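4 结果与讨论：包容性产品线如何改变品牌口号的含义

4.1 从一双单手可穿的跑鞋说起

Flitesen 在九月推出单手可穿脱跑鞋时，业内的第一反应相当平淡。鞋后跟的折叠结构早有先例，侧拉链也算不上新鲜，几家行业刊物只用了一小段文字交代上市消息。让我们真正兴奋的是随后发生的事情：这双鞋的讨论很快离开了“功能鞋”的板块，进入普通跑者的聊天记录，进入接送孩子的家长群，进入一些从来不看运动装备评测的人的购物清单。一件为特定人群设计的产品，居然带动了一个老口号重新被人说起。本研究最初的问题就来自这里。

前文已经交代，Flitesen 的口号“出门就算数”使用多年，在上市之前的广告里主要配合晨跑、雨中训练和比赛起点等画面出现。口号本身一个字也没有改。在适应性跑鞋的传播材料中，它被放在玄关、电梯口和楼道里，主角是正在穿鞋的人。同样几个字，读者需要完成的推理却完全换了方向：原来强调意志，现在强调起步。我们把这种现象称为“口号再锚定”，即品牌保持核心语句不变，通过产品和使用情境的更换，使消费者对语句的理解发生可测量的移动。

这一概念与常见的品牌延伸研究有亲缘关系，又有明显差别。品牌延伸研究关心母品牌的联想能否传递到新品类，箭头多半从旧指向新。口号再锚定关心的是回流：新产品进入之后，旧的语句在老顾客那里变成了什么。这个回流的方向在现有文献中着墨不多，而它恰恰是我们在访谈里最常遇到、也最鲜活的材料。

4.2 数据与测量的补充说明

问卷通过 Nigam 平台在奥顿（Otton）及其周边发放，共回收 1,279 份，剔除作答时间过短、注意力检测未通过以及从未购买过运动鞋的样本后，保留 900 份进入分析。态度类题项一律采用 7 点量表。访谈部分邀请了约 30 位受访者，既有适应性跑鞋的目标用户，也有完全出于方便而购买的普通消费者，还包括几位试穿后没有购买的人。

问卷中的口号理解任务采用开放作答。受访者先读到口号，再用自己的话写下“这句话在对谁说”和“这句话希望他做什么”。两位编码员独立编码，分歧由第三位编码员参与讨论后解决。我们没有使用情感分析工具代替人工编码，理由很朴素：预测试中，“行吧，出门就算数”这样的回答被工具一律判为消极，而访谈中说出这句话的人往往带着笑意，语气里是自我鼓励。汉语里这类让步式的肯定非常丰富，值得一字一句去读。

对照品牌选择 Masovent。它在同一地区的价位与 Flitesen 接近，口号同样强调行动，调查期间没有上市适应性产品。两组受访者阅读的材料长度一致，广告文案去除了价格信息。材料的排版、字号和呈现顺序由平台统一控制，受访者可以返回重读，但提交之后不能修改。

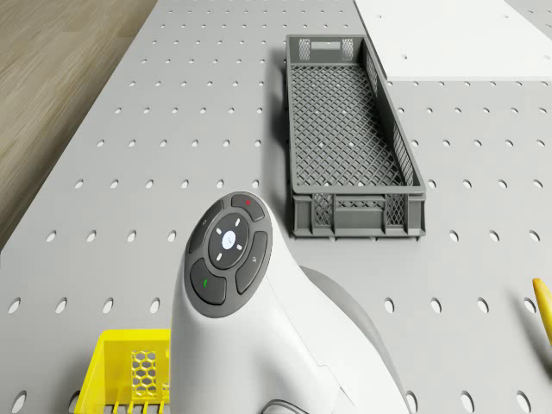
图1 浅灰色洞洞板台面，右上角平放一块白色平板（渲染图）。

4.3 主要发现

第一个发现关于“对谁说”。阅读 Masovent 材料的受访者，大多把口号的说话对象写成“运动员”“爱跑步的人”或者“年轻人”。阅读 Flitesen 适应性跑鞋材料的受访者给出的答案要宽得多，其中“我妈”“刚做完手术的人”“抱着孩子的人”“懒得弯腰的我”都反复出现。最后这一条尤其可爱，也很有理论价值：受访者在没有任何提示的情况下把自己也写进了目标人群，而他们当中相当一部分人并没有与手部或腰部有关的功能困难。

这说明包容性产品的受众感知并不会自动收窄。业内长期存在一种担心，认为为少数人设计会让多数人觉得“与我无关”。在我们的样本里，只要产品材料呈现了足够日常的使用动作，这种担心所预期的疏离感就没有出现。相反，日常动作像是给所有人留了一扇半开的门。

第二个发现关于“做什么”。再锚定之后，受访者写下的行动门槛显著降低。此前占主导的动词是“坚持”“突破”“冲”，之后占主导的是“下楼”“走走”“先穿上再说”。我们起初担心门槛降低会削弱品牌的专业形象，因此在问卷中单独设置了专业性题组。结果令人振奋：专业性评分保持稳定，亲近感评分上升，两者之间没有出现此消彼长。对一个以竞技形象起家的品牌来说，这等于在不动地基的情况下多开了一面窗。

第三个发现有些出乎我们的预料。重度跑者，也就是我们原以为最可能反感“降低门槛”的一群人，对再锚定后的口号评价反而最为热烈。访谈给出了解释的线索。一位跑龄很长的受访者谈到，自己受伤停训期间最难的一步就是穿鞋，看到广告里有人在玄关坐着慢慢把脚放进去，觉得“终于有人拍到了这一步”。另一位受访者提到，平时训练最困难的从来都在出门之前，出了门身体自己会跑。重度跑者对起步之难有切身的体会，他们在新情境中认出了自己的经验。

这一点促使我们修正了原先的假设。原假设认为，消费者与目标用户的身体状况越接近，再锚定的效应越强。数据支持的是另一种说法：消费者越熟悉材料中呈现的动作困难，效应越强，至于这种困难来自残障、伤病、年龄还是仅仅来自清晨的睡意，影响相对有限。我们建议后续研究用“动作熟悉度”作为中介变量，并在测量时请受访者回忆具体的时刻，少用抽象的同理心题项。

4.4 产品先行，还是语言先行

接下来讨论顺序的问题。再锚定能够成立，依赖于消费者先相信产品是真的。在访谈中，受访者谈到广告时几乎都会很快转向鞋本身：后跟会不会塌，单手到底能不能拉上，洗过之后拉链还顺不顺。他们检验口号的方法就是检验鞋。有意思的是，对细节问得越多的受访者，后来对口号的复述越完整，也越愿意把它转述给别人。

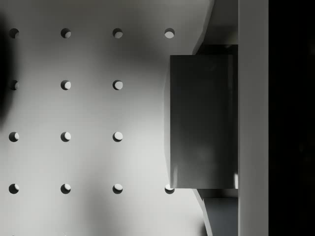 由此可以推断，产品细节在这里承担了论据的角色。口号提出一个主张，产品的每一个可触摸的部分都在为这个主张作证。假如只有语言而没有对应的产品，受访者的反应会怎样？我们在问卷中加入了一个仅含文案的条件，文案同样以玄关和楼道为背景，只是画面中的鞋换成了普通款。该条件下，受访者对“对谁说”的回答略有放宽，对品牌动机的怀疑却明显增加，“蹭热点”“说得好听”之类的表达集中出现在这一组。

这个结果对从业者来说是好消息，因为它意味着扎实的产品工作会得到回报，而且回报落在品牌最难花钱买到的地方。一家企业可以在短时间内更换广告画面，却很难在短时间内做出一双真正能单手穿上的鞋。消费者似乎对两者所需的投入有准确的直觉。

我们也注意到命名的作用。Flitesen 没有为这双鞋设立独立的子品牌，它与其他跑鞋并列在同一个目录页里，只在功能说明中标注“单手穿脱”。几位目标用户特别提到了这一安排，他们不必走进一个单独的区域，也不必在结账时解释什么。其中一位说，自己买的就是跑鞋。这句话十分简短，却触及了包容性营销的核心：归类方式本身就是一种表态。零售陈列、网页导航和搜索标签都值得作为传播变量进入分析，以往的广告效果研究往往把它们留给了渠道部门。

4.5 口碑的路径

再看口碑。问卷要求受访者回忆第一次听说这双鞋的渠道，并写下当时对方怎样描述。官方广告的到达率自然最高，但带来最强购买意愿的是家庭内部的转述。转述的方向十分多样，有子女讲给父母，也有父母讲给子女，还有康复期的病人讲给病友。转述时使用的语言很少出现“适应性”“无障碍”一类的词，更多是动作描述，例如“一脚就进去了”“不用松鞋带”。

我们对这些表述做了简单的归类，发现凡是包含具体动作的转述，听者后来的复述都更接近原意；凡是以人群标签开头的转述，听者更容易把产品归入“给别人用的东西”。同一双鞋，说法的起点决定了它走得多远。品牌方的文案团队若能从消费者的转述中取材，效果应当非常值得期待。
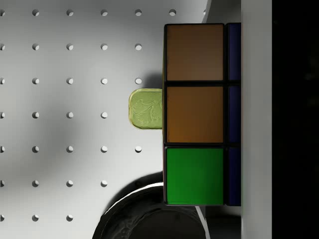
家庭转述还有一个附带效应：它让口号脱离了广告，成为家人之间的玩笑话。有受访者在出门买菜时对家人说“出门就算数”，有人用它安慰只走了一小段路的父亲。口号在这些场合已经与购买无关，品牌却因此获得了极为难得的日常在场。我们认为，这种在场难以用传统的回忆率指标捕捉，需要更贴近生活语言的测量工具，例如请受访者保留一段时间内的家庭聊天片段，在征得全部参与者同意后进行话语分析。

当然，玩笑化也有风险。少数受访者把口号用作对他人懒散的嘲讽，个别用法甚至指向行动不便者。这类用法在样本中并不多见，品牌也无法完全控制语言的去向。可行的做法是持续提供善意的使用范例，让温和的用法保持足够的可见度。Flitesen 后续的材料请真实用户自己选择场景，我们认为这是一条值得长期坚持的路。

4.6 对管理实践的启示

基于以上结果，我们对计划推出包容性产品线的运动品牌有几点具体的建议。口号可以先留着。许多企业在推出新产品线时急于创作新的语句，而我们的数据表明，老口号中积累的熟悉感正是再锚定的燃料。更换情境的成本低于更换语言，消费者也更乐于自己去发现一句老话的新意思，这种发现的愉快在访谈录音里清晰可闻。

测试材料时，应当请重度用户与目标用户同场讨论。我们在预测试阶段曾把两类人分开，后来因为场次调整才合并了一组，结果这一组的谈话质量远远高于其他各组。两类人很快就在系鞋带的话题上找到了共同语言，交换技巧，互相打趣，连主持人准备的提纲都没有用完。如果条件允许，合并讨论应该成为标准做法。

预算分配上，产品细节的展示值得占据更大的份额。单手拉上拉链的完整过程，比情绪饱满的配乐更能打动受访者。把动作拍完整，不加快，不跳剪，观众会自己作出判断。门店也可以设置坐着试穿的位置，让店员学会等待。有受访者告诉我们，店员那几秒钟的等待是她对整个品牌印象最深的部分。

4.7 局限与后续工作

本研究的样本集中于一个地区，线上平台的使用者也偏向较为年轻和熟悉网络购物的人群，年长消费者的看法主要来自访谈，尚不足以支持量化推断。对照品牌只有一个，Masovent 自身的品牌历史可能影响了比较的结果。此外，我们测量的是上市后较短时间内的理解变化，口号的新含义能维持多久，会不会在下一个竞技主题的广告季中退回原处，目前还没有答案。

这些局限也正是我们迫不及待想继续做下去的原因。下一阶段的工作将沿两个方向展开。其一是追踪调查，在同一批受访者中重复口号理解任务，观察再锚定的衰减与巩固。其二是跨品类比较，泳装、骑行服和球拍握把都有类似的设计正在进入市场，它们所涉及的动作困难各不相同，恰好可以检验动作熟悉度这一变量的解释力。编码手册与匿名化后的开放作答文本将随论文一并提供，欢迎同行使用不同的编码框架重新分析，我们尤其期待看到方言区的复制研究。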